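# Relatório da visita técnica: demonstração de recolha de dados com garras manuais

Disciplina de Introdução à Automação, março de 2021

## 1. Objetivo

O nosso grupo visitou o espaço da empresa Hovar durante o dia aberto. A visita teve 2 horas e éramos 11 estudantes. O objetivo era compreender como se preparam os exemplos de movimento para o projeto Unus, em que um braço robótico deve aprender a manipular objetos do dia a dia.

Antes da visita lemos o capítulo do manual sobre preensão. Eu esperava ver sobretudo braços industriais, e por isso a primeira parte foi para mim uma surpresa.

## 2. Desenvolvimento da visita

A apresentação inicial durou 20 minutos. Explicaram-nos que, nesta fase, os movimentos são feitos por pessoas, com garras seguras na mão. A posição de cada garra é calculada a partir de marcadores impressos. O conjunto completo do projeto deve ter 800 gravações e a empresa pretende terminá-lo em maio.

Depois passámos à zona de trabalho, onde pudemos observar sem atravessar a linha vermelha do chão.

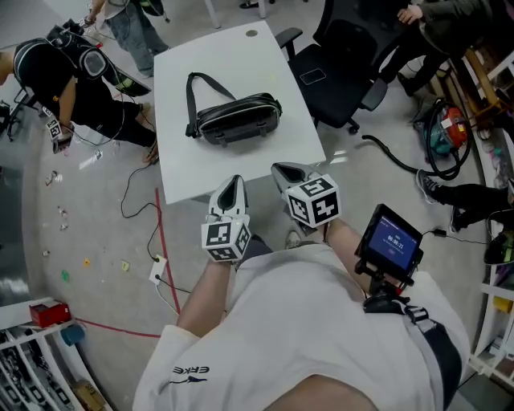 A minha parte do relatório trata da relação entre o operador e a ferramenta. O operador tem de trabalhar com duas garras ao mesmo tempo, e isso exige uma coordenação diferente da que usamos com os dedos. Sobre a mesa branca estava uma mala de mão preta com a alça levantada, e escolhi este objeto para a minha análise. A alça oferece um ponto de preensão fácil, mas o corpo da mala pode deformar-se quando é apertado. Também me interessou o pequeno ecrã montado ao lado de uma das garras, com um cronómetro: o operador pode consultar o tempo sem afastar muito os olhos da tarefa. Os cubos com padrões a preto e branco ficam na própria garra, e portanto a mão não deve tapá-los.

## 3. Dificuldades observadas

Perguntámos o que acontece quando um marcador fica escondido. Responderam que a gravação pode perder precisão e que, nesse caso, é repetida. O programa que faz esta verificação chama-se Kao. Não tivemos acesso a ele, só vimos um esquema no papel.

O peso da garra é outra questão. Não o medimos, mas penso que depois de muitas repetições o pulso fica cansado e o movimento muda. Seria útil comparar as primeiras gravações de uma sessão com as últimas.

## 4. Trabalho seguinte

O grupo vai construir uma garra simples com o kit Grultov da escola e repetir a tarefa com uma mala de tecido. Falta ainda decidir o material para o interior das pontas. Eu proponho borracha fina, os meus colegas preferem espuma.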